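Bunting Garment Services is a commercial laundry and clothing rental business in Flustthorpe. It is known locally for the automation of its sorting and pressing lines, which began under operations manager Faustine Joly. The company handles uniforms for hotels, clinics and the Jallwood bus depot.

Until the change, garments were sorted by hand at long tables. The Zovico line now reads a tag in each collar and sends the item to one of 20 lanes. A machine at the end of each lane folds or hangs the garment. The system cost 2 million dollars and can process 218 pieces an hour per lane.

Some work stayed manual. Racks for small orders are still set up and moved by hand, and repairs, odd sizes and customer returns are handled the same way.
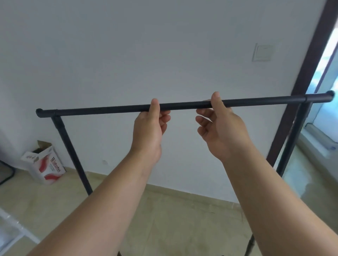 No one was laid off when the line opened, but 17 sorting jobs were ended and the people in them were moved to other posts. Most went to repairs or machine tending. Ruth Entwistle, a former sorter who became a shift lead, has said the new work is easier on the back but noisier, and that staff talk to each other less than they did at the tables.

Pay rose for those who finished the machine course - a point that caused some argument with the delivery crew, who were not offered it. A second course, open to all departments, was added in October.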